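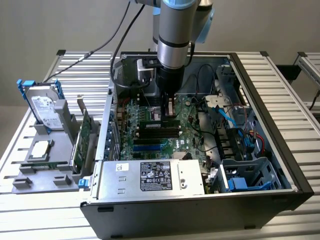
Tyre Wear and Pit Timing in Club Kart Endurance Racing
Project report by Eylül Gezer and İlker Tokgöz

1. Background

The Surnholm karting circuit runs a three-hour team race every February. Rental karts, mixed abilities, compulsory driver changes, and a trophy that looks like a plumbing part. We wanted to know whether teams lose more time to worn tyres or to badly chosen stops. Both of us have raced there and blamed the tyres, so we came to the question with an open mind, more or less.

2. Data

The circuit gave us lap times for 18 karts, as a spreadsheet with the columns in no order known to science. Once we had thrown out laps under yellow flags and the laps either side of a stop, we still had well over 1,000 to work with. Kart numbers were swapped twice during the race when machines broke down. The swaps were noted on paper, in pencil, and we are grateful to whoever wrote them.

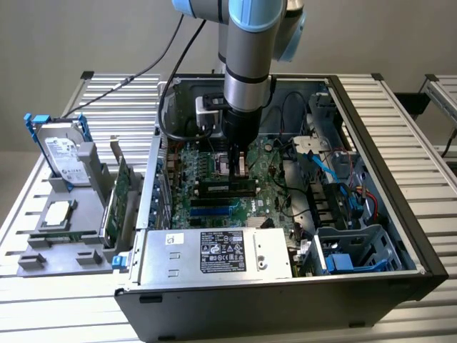
Each stint was fitted with a straight line, lap time against laps completed. We tried a curve as well. It fitted slightly better and was much harder to explain to our supervisor, so the line stayed.

3. Results

Tyre wear cost far less than expected. Over a full stint the typical kart slowed by a few tenths per lap, and several drivers got quicker, presumably by remembering where the corners were. Stops were another matter. Team Porville came in during the only long yellow and gained most of a lap. Team Darard stopped one lap before it and spent the rest of Sunday afternoon behind a kart called Xue – sensibly driven and very wide.
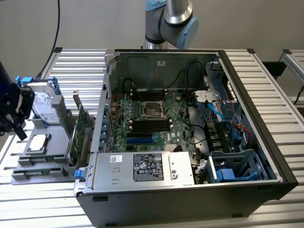 Figure 3. Open tower case on the bench, processor socket empty.

4. Limitations

We had one race, on one dry day. Fuel load was ignored and so was driver weight, which İlker considers a serious omission and Eylül does not. A second year of data would help, preferably with a column heading or two.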